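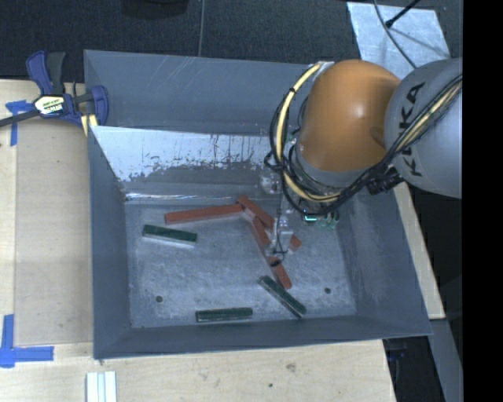

Nuvumberg sloped bin: a review after one season of picking

Written by Marit Lunde, 10th November
Shares: 200 | Comments: 5

When you teach a robot arm to pick things out of a bin, you think a lot about the arm, then about the gripper, then about the software, and the bin comes last. We did the same. In our first months at the Flurnoldale workshop we used a plastic storage box with straight walls, and I believe half of our failed picks came from that box. A block would stand up against the wall, the fingers had no room on the far side, and we had to reach in by hand and push it to the middle. After some weeks of this Aslak Tangen said that he was employed as a broom.

So in June we bought the Nuvumberg sloped bin, the large size, in grey. We paid 200 euros with delivery. For an open box this is a lot of money, and I want to write down if it was worth it, for other people who build at this scale and must look at every euro.

What you get

The bin comes flat in a carton, with the screws in a paper bag and a sheet of instructions in German and English. The parts are four sloped walls, a flat floor and a wide rim that makes a square at the top. All of it is painted grey sheet. There is no lid and no feet.

The rim is the part I like best. It is wide enough to take a clamp, and it is stiff, so when you pull on one side the whole bin comes with it and does not twist. The instructions show the bin screwed to a bench from below. We did not want holes in a table that belongs to everybody, so we hold ours with a bar clamp at the corner and have tape on the table to show where it must go back. I will come to this again.

Putting it together

Two people, one evening. One person could do it too, but the walls lean outwards before the rim is on, and you would need a third hand for the last corner. The screws are of good quality. The holes fitted on every side except one, where I had to open them a little with a round file. Ragnvald Åberg, who has built more furniture than I have, told me to leave all screws loose until the rim is on and then go round in a circle. The instruction sheet does not say this, and it should.

In use

We have the bin on a wooden table and our KUKA reaches into it from one corner. Our parts are rectangular blocks, reddish-brown wooden ones and dark green ones, in more than one length. We empty them in, the arm takes them out one by one and puts them in a tray, and then we empty them in again. It is not an exciting hobby to look at for a visitor, but I find it very restful.

The slope does what the seller promises. A block which falls on the wall slides down to the floor and lies flat there, in most cases. With the plastic box we had to help the arm all the time. With the sloped bin we write down every pick, and we are now past 3,000. I can see in the log that the stops for "part at wall" have almost gone away. What is left are the stops for parts that lie one over another, and for these no bin can help you. This is a question for the gripper and for the planning.

The second good thing is the room for the wrist. Our arm has its cables on the outside, and the wrist is thick compared with the gripper. In a straight box of the same floor size the joint would meet the wall before the fingers are at the corner. Because the walls open upwards, we can come in at an angle and still get down to the floor. We still had to set some limits in the program close to the rim, and I ask you to do this before the first run, at low speed. Pylyp Yurchenko checked our limits with a piece of card held over the rim, with the arm moving at the slowest setting and his other hand on the stop button. I recommend this method.

The third point is the colour. Mid grey is a kind colour for a camera. The reddish blocks stand out very well. The dark green ones are harder when the light in the room is poor, and we have bought a better lamp. If your parts are grey metal I would ask the seller for another colour, although I do not know if they offer it.

What I do not like

The paint. It marks easily. Our floor is now mottled, with scuffs where the blocks land, and wood leaves a light dust which you see very clearly on grey. For the human eye this is only ugly. For our camera software it was a small trouble, as a strong scuff can look like an edge, and I had to raise a threshold two times. I wipe the floor before each long run and this helps with the dust, but the scuffs stay.

The upper wall. We have an aluminium panel lining the slope at the back. Blocks slide very well on it. The panel has streaks and drip marks running down it which I cannot get off with soap or with alcohol. It also gives back the light much more than the paint does, so if you use a depth camera you must think about where your lamp stands. If I could do it again I would try a matt plastic sheet.

The clamping. As I wrote, the seller expects screws. One clamp at one corner is enough for our light blocks, and the tape on the table lets us see at once if the bin has moved. I would still prefer slots in the rim, or small feet with rubber. For this price it is not a large wish. When the bin moves by a few millimetres your taught positions are wrong, and you lose an evening before you understand why.

The size. Please measure your table and the reach of your arm before you order. The drawing on the seller's page gives the size of the floor in large numbers and the size of the rim in small ones, and the rim is what must fit on the table. We have space left at the sides, enough to lay down small things, but not for a second bin.

Compared with others

Before we bought I looked at two other ways.

Hedlund makes a sloped bin in bent steel, in one piece. I have tried it at a friend's place. It is heavier and does not need a clamp at all, and the coating is clearly better. It is also very loud when a block falls in, and it cost more than we could pay.

The other way is to build it yourself. Four walls with the same angle is not difficult if you have a table saw and patience with the corners. Ragnvald offered to do it, and I think the result would have been as good, but he had a waiting list of 7 other things to make. If you have both the saw and the time, save your money.

There is one more candidate, from the kitchen. A member of our workshop uses a very large steel bowl from Wokness for small round parts, under a small desktop arm. Everything rolls to the middle, which sounds clever, but then everything lies in one heap and the gripper has to fight. For blocks I would not do it.

My judgement

I give the bin 7 out of 10. The shape is right, the rim is strong and the log shows that it saved us much hand work. I take away points for the soft paint, for the missing fixing other than screws, and for the instructions. With a used one for a lower price I would not think twice. With a new one I would first ask if there is somebody near you with a saw.

If you have questions about our limits near the rim or about the lamp, write them under this text and I will answer when I am back at the workshop.

Comments (5)

Marijke Timmermans
Thank you for this, we are at the same point with our straight box. Did you try foam wedges in the corners first? We did and the fingers pulled them out.

Marit Lunde
Hello Marijke, yes, with cardboard wedges. They worked until a block went under one of them. Then the camera saw half a block and the arm tried to take it, again and again.

Aslak Tangen
I confirm the part about the broom. I would give it 8, but I do not do the wiping.

Pylyp Yurchenko
For the paint: a thin mat from the office shop, cut to the floor size, grey also. I tested it in a smaller bin. The scuffs are less but it must be taped on all sides or the fingertips lift the edge.

Ragnvald Åberg
The angle is easy. Cut one test corner from scrap before you touch the good sheet.

Back to top | Contact | © Flurnoldale workshop, texts belong to their authors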